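Foro › Manipulación › Segmentación de tela con cámara de muñeca

tluong_mac
¡Por fin Kumby cierra el ciclo de doblado a 120 ms! Percepción y planificador van ya en nodos separados.
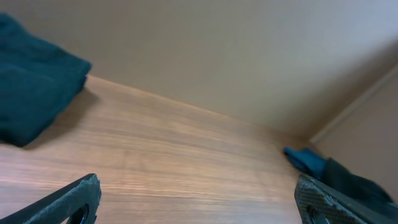 La máscara sale del modelo pequeño, 7 clases. Con la tela verde azulada a un lado y la azul contra la pared lateral, los colores se separan solos — lo difícil es la gris oscura.

pinza_rota
¿Y con desenfoque? Yo descartaría esos fotogramas.
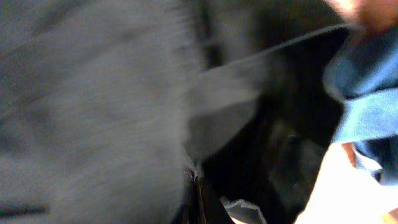
Desenfoque fuerte, tela azul a la derecha.

tluong_mac
No estoy de acuerdo, el planificador los necesita. Les bajo el peso y listo.
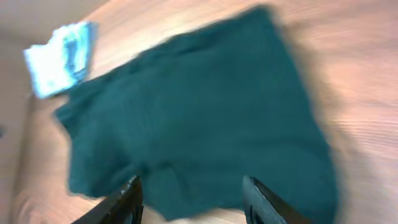
Además guardo las 2 últimas máscaras buenas — ¡va finísimo!

pinza_rota
Eso es arrastrar errores. Pasa el log.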